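Looking after work clothes: washing, drying and small repairs

Work trousers and T-shirts get harder use than anything else in the wardrobe, and most of them are thrown out because of one broken part. The tips on this page are for ordinary cotton and cotton-mix clothes. Wool and waterproofs need other treatment.

Before washing

Empty every pocket, including the side ones on the leg. Close all zips, as an open zip will scrape whatever is next to it in the drum. Take the belt out. A buckle can chip the inside of the machine and it makes a terrible noise on the spin.

Turn printed T-shirts inside out. Dark trousers should go inside out too, or they will fade in lines along the seams.

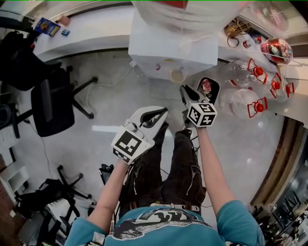 Wash darks together at 30 if they are only sweaty and at 40 if they are properly dirty. Grease needs treating first. Rub in a little washing-up liquid with your fingers, leave it for 21 minutes or so while you do something else, then wash as normal. My neighbour Ashraf Fawzy swears by chalk on fresh oil marks. I tried it in December on a pair of grey trousers and it did take some of the oil out, though I still had to wash them twice.

Go easy on the powder. Too much leaves pale streaks on black cloth. If you get streaks, run a rinse with no powder at all.

Sticky zips

Brush the teeth with an old toothbrush, then run a pencil up and down both sides. Candle wax works as well but picks up fluff. If the slider has gone loose and the teeth open behind it, squeeze each side of it very gently with pliers. Too hard and it will jam for good.

Drying and ironing

Shake each thing out before hanging it. Hang T-shirts by the hem and trousers by the waistband, with the pockets pulled out.

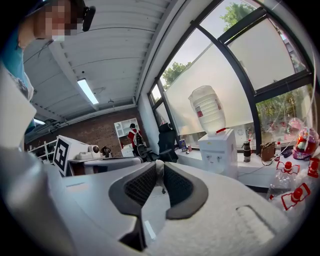
Pale shirts show every mark, and the collar is usually the worst. Scrub it with plain soap and a nail brush before it goes in the wash, and do the inside of the cuffs at the same time. A light blue shirt like the one here should be kept out of the dark load, as one wash with new black trousers can turn it grey. Dry it in the shade if you can.

Never iron straight over a print. Iron from the inside, or lay a clean tea towel on top.

Loose hems and seams

Mend a seam when the first few stitches go. Use polyester thread, doubled, and start 2 cm before the gap. For a trouser hem, iron-on tape will hold for a while, but it tends to let go after hot washes, so I stitch over it.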